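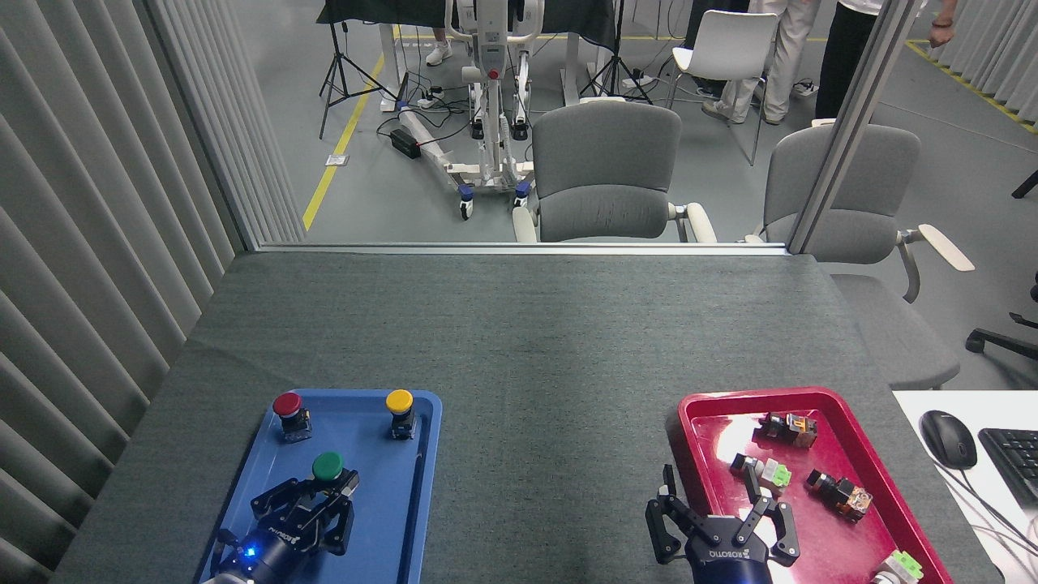 Red, yellow and green push buttons at the blue tray.

Search the guide Go
Updated February | By the Runalum help desk
9 minute read

Section 4: Setting up your first revenue and spending chart

Welcome back! By now you should have Rendness installed and your license entered (if you don't, go back to Section 2 and take your time with it). In this section we'll build one chart with two lines on it, showing what a government takes in per person and what it spends per person, year by year. We'll use the Diltton practice file throughout, and we'd gently suggest you do the same the first time, even if you're itching to get your own county's figures in there.

Before you begin

The practice file holds 18 years of annual figures for the town of Diltton, with three columns you'll need: total revenue, total spending and population. It opens straight from the Samples menu, so there's nothing to download.

Loading the figures

1. Open Rendness and choose Samples, then Diltton Annual. The table takes a moment to fill in, and you'll see a small counter running at the bottom while it does.

2. Click the heading of the Population column and set its type to Divisor. Every money column you pick later on will be divided by this one, row by row.

3. Set the type of both Revenue and Spending to Money. A box will ask whether the figures are in single units, thousands or millions. Diltton reports in thousands, and so do a good many towns, but do look at the note at the top of your own source before you answer.

Caution: If you choose the wrong unit, Rendness will not warn you. The chart will look perfectly normal in shape and only the scale will be off, so check one year by hand before you share anything.

4. Under Year Basis, choose Fiscal. Diltton's fiscal year ends in June, while its population count is a calendar-year figure, and Rendness will ask if you'd like the two lined up. Say yes for now – you can undo it under Edit.

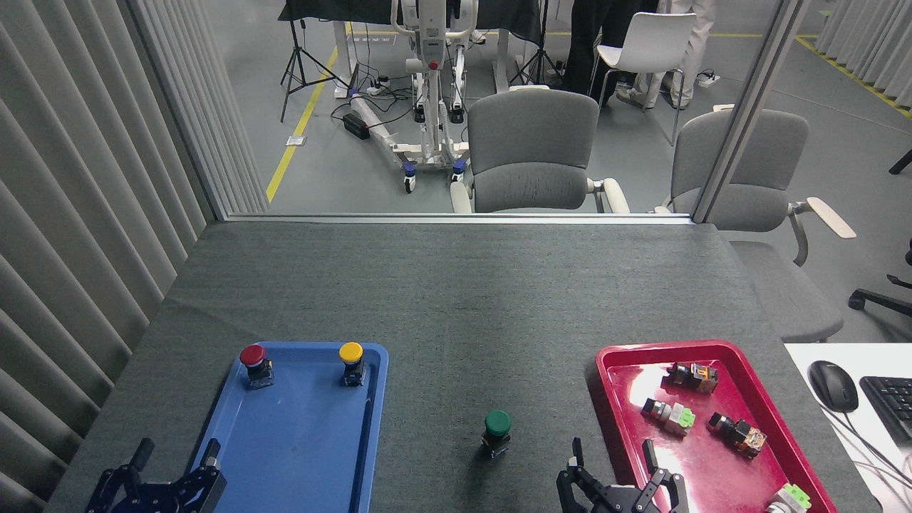

Drawing the chart

5. Choose Chart, then Two Lines, and drag Revenue and Spending into the two empty slots. The space between the lines shades itself, darker where spending runs ahead of revenue.

6. Set the vertical axis to start at zero. You may be tempted to start it at 400 to make the gap easier to see, and there are times when that's fair enough, but please label the axis clearly if you do.

7. Decide whether to adjust for inflation. The Weerasinghe price table comes built in and is chosen by default. Pick a base year from the list, and the same base year will be used for both lines.

Note: Adjusted and unadjusted lines can't be mixed on one chart. If you'd like to compare them, make two charts and use Window, then Side by Side.

8. Save your work as a project file. Saving as a picture is fine for a report, but the picture won't update when new figures come in.

If a line has a gap

Gaps nearly always mean an empty population cell. Click the gap and Rendness will take you to the row in question. You can type in a figure or choose Fill Between, which draws on the years either side and marks the result with a hollow dot. Leave those dots on, please, so your readers can tell an estimate from a reported figure.

Next: Section 5, Adding debt per resident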